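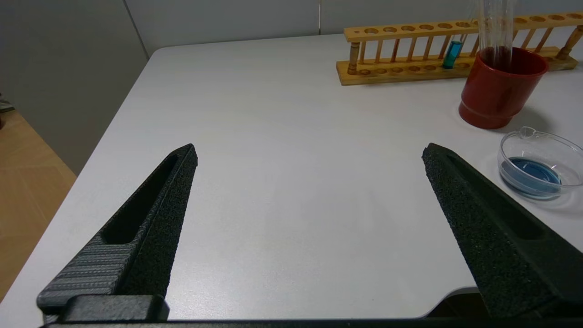
Doğukan Kahraman has looked after the tube-handling cell at Fagerlund for two years, and most of what he does to it concerns the fingers. They are the part that touches the glass, and they wear out before anything else does. When I sat down with him he wanted to talk about the pads first, the dark speckled surface on the inner face. "People look at the arm because it's the expensive bit," he said. "The arm's fine. I haven't had a cover off it since June. The pads I look at every morning." The wooden rack gets the same treatment, one tube of blue at a time, before he lets the cell near a full load.

The morning check takes him less time than making a coffee. He brings the fingers in slowly until the tips meet, and slides a strip of paper between them. If the paper drags evenly he moves on. If it catches on one side, the finger has shifted at its mount and he loosens it, seats it again and repeats the test.

"You do it by feel to start with," he said. "Then you do it with the gauge. I've had new people go straight to the gauge and get a good number with a finger that was seated wrong."

The fingers come from Trekimer in matched pairs. Kahraman writes a pair number on each bag and never mixes them. He did once, in his first few months, and spent an afternoon chasing a tilt in the tubes that he blamed on the wrist calibration. "I recalibrated twice. Same tilt both times. Then I looked in the drawer and saw what I'd done."

Pads are changed at 1,000 cycles, whatever they look like. The limit used to be higher. In the old logbook there is an entry for a pad that let go of a tube at 1,092, and he brought the number down the next day. He would like to have more data behind it. "It's a round number I picked after one bad grip. It's held up. I'd still rather have tested it properly."

Changing one is fiddly. The old pad peels off in pieces, and the adhesive has to be cleaned right back or the new one sits proud. He leaves a fresh pad clamped overnight and runs his practice picks the next day with dyed water. The colour is there so he can spot a drip on a white table.

I asked about grip force. The setting is stored in the Ciden controller as a plain value with no units, and on this cell it is 610. Kahraman has it on a label inside the cabinet door. After a software update last year the controller went back to its factory value and the cell closed on a tube much too hard. He swept up the glass and made the label that afternoon.

"Check it after every update," he said. "And after a power cut. It's never lost it in a power cut, but I check."

The other cell, at the Andow site, uses the same fingers on a different table, and he drives over when it needs pads. The staff there do their own paper test now. He showed them how and left them a pack of strips.

His next job is the cable at the wrist, where the sleeve has started to rub. He has a replacement sleeve on order and has taped the old one in the meantime.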